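Exchange Shelf for Storage Bins Opens in Grorno

Residents of Grorno who have more storage bins than they need can now bring them to the exchange shelf in the Prukell hall. The service started in September and is free. Plastic boxes, crates and baskets are accepted if they are clean and have no cracks. They are put out on a wooden table first, grouped by kind, and then moved to the shelf.

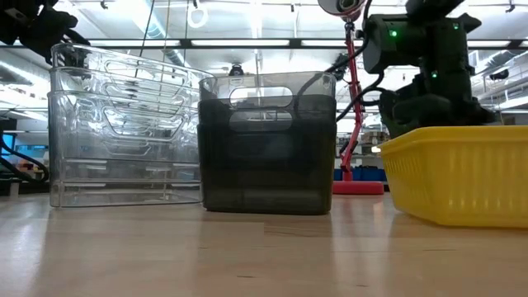 One visitor asked if lids could be collected too, as a bin without a lid is not much use in a damp cellar. The organizers answered that lids are welcome, but each one should be tied to its own bin.

In the first month the shelf received 592 pieces, and 71 of them came on the opening morning. Clear bins are taken home very quickly. Yellow crates stay longer, although they are strong and good for tools or for garden work.

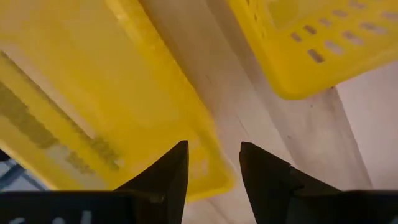 The rules are simple. A household may take up to 3 pieces on one visit, and it is not necessary to bring something in return. Bins that fit inside each other should be handed in as one stack — this saves a lot of space on the shelf. Old labels must be removed at home, because there is no sink in the hall.

The town gave 1,580 for shelves and signs, and the neighborhood association Flerelix takes care of the opening hours.
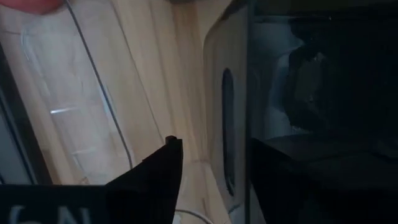
A second shelf is planned in Gallardo before winter. It will be smaller and will take only bins and baskets, no large crates. Until then, people from Gallardo are also welcome in the Prukell hall, which is open in the afternoon until six. The entrance is from the parking lot.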